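Speaker notes – "Do we need another survey?"
Grolton residents' evening, upstairs room, 7:30 start

Slide 1. Title
Say who I am, keep it short. Thank Orvokki Lehtinen for the invitation. I was asked to speak for the new neighborhood survey and said I would speak about it. Small laugh if they're awake.

Slide 2. What the last one cost us
Hold up the old report. 41 pages. Ask who has read it to the end. Wait. Don't fill the silence.
3531 forms went out, 1156 came back. The report calls this "a strong mandate." Under a third of the forms is a reply rate, and I'd like to know who the rest were. Night workers? Renters? People who don't open mail with a logo on it? The report doesn't say, and as far as I can tell the authors didn't ask.

Slide 3. The question about parking
Read it out loud, slowly: "Would you support safer streets with improved parking?"
Who says no to that? Then note that "yes" was used to back the Kallio lot, which the form never mentions. Tapio Seppälä will object here. He helped write it. Let him, then ask what answer would have counted against the lot.

Slide 4. "Residents feel"
The phrase turns up all through the summary. Check the tables at the back: the "feelings" about noise come from one box you could tick or leave blank. Leaving it blank was counted as satisfied. I leave boxes blank when the kettle boils.

Slide 5. What Wevolar is offering
Same form, now on a phone. Faster results. I don't doubt the faster part. Venla Partanen has the quote if people want the price – do NOT get into the price, it eats the whole evening.
Their pitch says the app "listens." Ask what it does with an answer that doesn't fit a box. I put this to them in August and got a brochure.

Slide 6. Shades of gray
Change of pace. Leave the picture up while I talk about the middle option. On a five-point scale, most people pick three when they're tired or don't care or don't understand. Three different things, one number, and then somebody averages it.

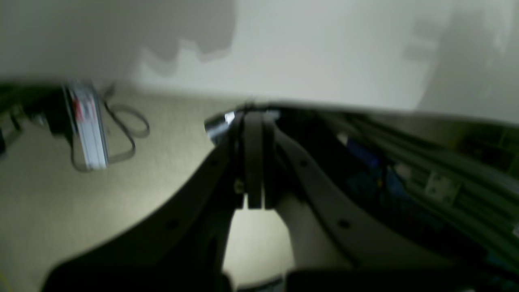

Soft shadows on a pale surface.

Slide 7. What I'd do instead
Knock on doors. Kalevi Aaltonen did nine households on Sirkia in one evening and came back with the broken drain, the bus that skips the stop and the lamp by the steps. None of it is in the report. Nine is a tiny number and I should say so before someone else does – it proves nothing about the whole area. It did find a drain.

Slide 8. Questions
If asked "so you're against data": no, I want to see the form before it goes out.
If asked who would do the knocking: pass the sheet around, Venla Ojala has pens.
Finish by 8:15, they lock the side door.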